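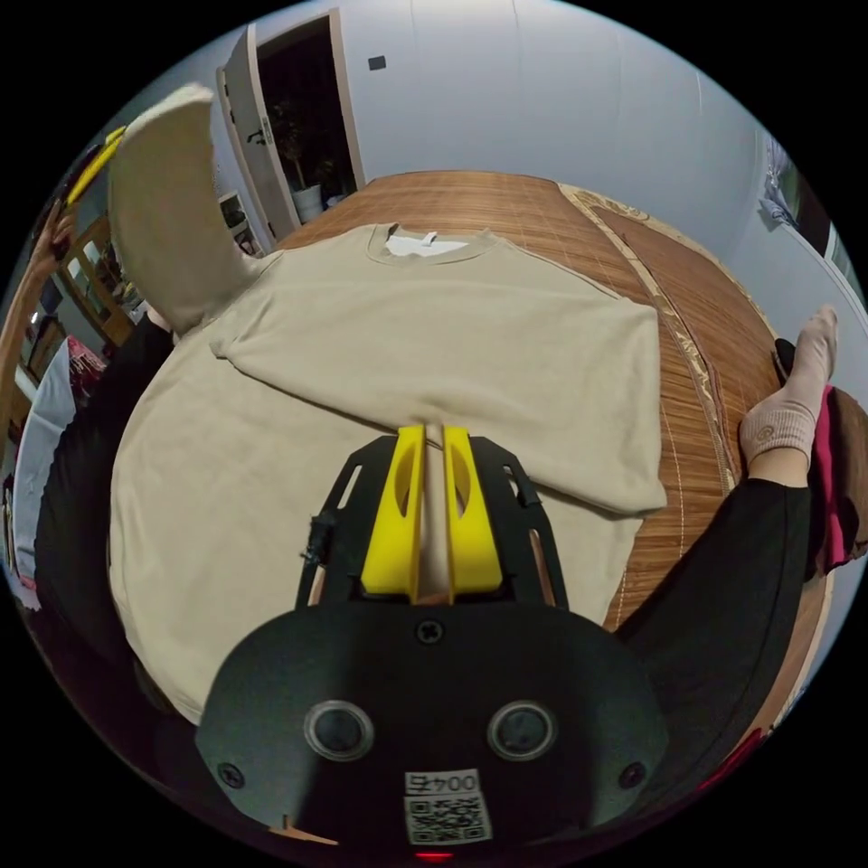 2020-12-14

Up at six. Rain all night and the gutter on the north side is leaking again, so I put the bucket back out. Must call Frans De Haan in the morning and ask if he still has his long ladder.

Did laundry before breakfast and folded it while the radio was on. Two sweaters are going to my sister. The rest is staying here.

Drove out to Ritville for the choir meeting. 21 of us are left, down from the spring. Quentin Collet wants to put the concert off until February and do the Benmoussa pieces then, with the altos split into two groups. I said I would rather drop one piece than sing it badly. We voted and February won by 3. Fine with me. I still can't get the low entry on page 8 without the piano.

Stopped for bread and lamp oil on the way home. The road past the Brisora turnoff is down to one lane, and I sat there for around 20 minutes behind a truck full of gravel. Ate half the loaf in the car.

Uto was at the gate when I pulled in and had dug up the tulip bulbs by the steps. I put back the ones I could find and laid chicken wire over the bed. Then he had to be washed, and so did the hall floor.

Soup for supper, the last of the leeks. Wrote cards to the cousins and ran out of stamps. Went through page 8 twice more with the tuning fork and got it right the second time. Knee sore from the stairs. Bed at ten.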